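Brennan Games Library, minutes of the regular meeting
11 April 2024, Dernmont Hall, side room

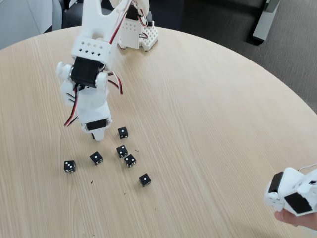 Black dice on the round table.

Chair: Rupert Zwahlen. Meeting opened at 7:05 pm. Apologies taken as read. Previous minutes accepted with one spelling correction.

1. Dice
Members agreed the black dice with white pips are easy to read on the light wood and should stay in general use. Loose dice to go back in the tin at the end of the night. Two tins now have lids that don't fit. Rupert to look for replacements.

2. Round table
Discussed whether to put felt on it for dice games. Some favoured it for the noise, others preferred the bare wood. Left as is until September. No hot drinks on it in the meantime.

3. Catalogue
Nearly 600 items entered. Sketero and Clestix are both still missing their rule sheets. Anyone with a clean copy to bring it in for scanning.

4. Loans
Loan limit stays at 2 games per household. Overdue list read out, 12 names.

5. Other business
Colour labels for the children's shelf approved.

Closed 8:20 pm.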